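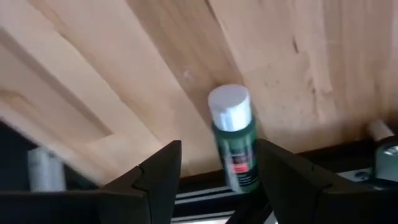

Zelen Shared Workroom
Minutes of the bench and supplies meeting, December

Present: Gladys Mosoti (chair), Dindo Lumanlan, Mutua Nzioka, Faith Minja (minutes)
Apologies: Mutua Mbwambo
Start: 4:05 p.m.

1. Minutes of the previous meeting

Accepted with one correction. Item 4 should read "oil finish," not "oil stain." FM to amend the filed copy.

2. Matters arising

2.1 The lower drawer under the north bench has been refitted. Closed.
2.2 The replacement lamp for the sink corner is still on order from Skonum. MN to ask for a delivery date. Open.
2.3 Key list updated. Closed.

3. Condition of the wooden work surface

DL reported on his inspection of the pale wooden surface. The wood is smooth to the touch and needs no general sanding. Four points were noted:

3.1 A short dark mark in the grain, either a crack or a knot. DL pressed a fingernail across it and could not feel an edge. No filler for now. To be checked again at the next meeting.
3.2 A small round mark, possibly a hole. Origin not known. Agreed to leave it as it is unless it starts to collect dirt.
3.3 Slightly darker blotches in places. GM asked whether these come from spilled product. DL said they could equally be in the wood and that he would not sand to find out. Agreed.
3.4 The step at the raised board with the beveled edge. Dust gathers along the line where it meets the rest of the surface. The step is to be brushed out before wiping, working along the line and away from the wall.

MN raised the question of a finish. The surface looks unfinished, and there is no record of any treatment in the workroom log. Two options were discussed: a clear hard-wax coat, or leaving the wood bare and using mats. GM prefers mats on the grounds of cost and drying time. MN prefers the coat. FM pointed out that a coated surface would have to be out of use for at least one weekend, and the room is fully booked until the end of the month. Decision deferred until MM is present.

4. Small bottles

4.1 Labels. FM reported that the label print on the small dark green plastic bottle with the flat white cap is too small to be of use at arm's length. The red patch can be picked out but the wording on it cannot. Agreed that every bottle of this size will carry an additional tag on the cap or shoulder, black on white, with contents and month opened. Lettering to be no less than 5 mm high.

4.2 Placement. Slender bottles are easily knocked over. They are to stand on the flat of the surface, clear of the step at the raised board, with the cap closed. DL asked for a tray with a lip. GM agreed in principle, subject to price.

4.3 Stock. The supply shelf was checked against the list before the meeting. The list shows 20 small bottles and 13 were on the shelf. FM believes most of the difference is bottles kept at individual stations. All users are asked to return them to the shelf before the next check. Any bottle with no readable label and no tag is to be set aside for disposal and not topped up.

4.4 Caps. MN noted that two of the spare caps bought from Fekgate do not seat fully. To be returned if the receipt can be found.

5. Purchases

5.1 Tag stock and a marker with waterproof ink: approved.
5.2 Lipped tray: DL to get two prices, one of them from Fekgate.
5.3 Bench mats: not approved, pending item 3.
5.4 Balance of the supplies budget before the above: $395. GM asked that no one order against this amount without an entry in the log first. The glue order last month was not entered until after delivery.

6. Cleaning routine

The current sheet says "wipe surfaces." DL proposed the following text, which was adopted with one change from GM:

Remove all bottles and tools from the surface. Brush out the step at the raised board. Wipe with a damp cloth, well wrung, along the grain. Dry at once with a second cloth. Put bottles back with caps closed and tags facing out.

GM's change was the addition of "well wrung." FM to print the new sheet and remove the old one from the door.

7. Other business

MN asked that the window be shut at the end of each session. Noted.

Actions

DL: tray prices; recheck of the dark mark (3.1)
FM: tags, new cleaning sheet, correction to previous minutes
MN: Skonum delivery date; return of caps; drying times for the hard-wax coat
GM: brief MM on item 3

Meeting closed 4:50 p.m. Next meeting in January, same room, date to be sent out by GM.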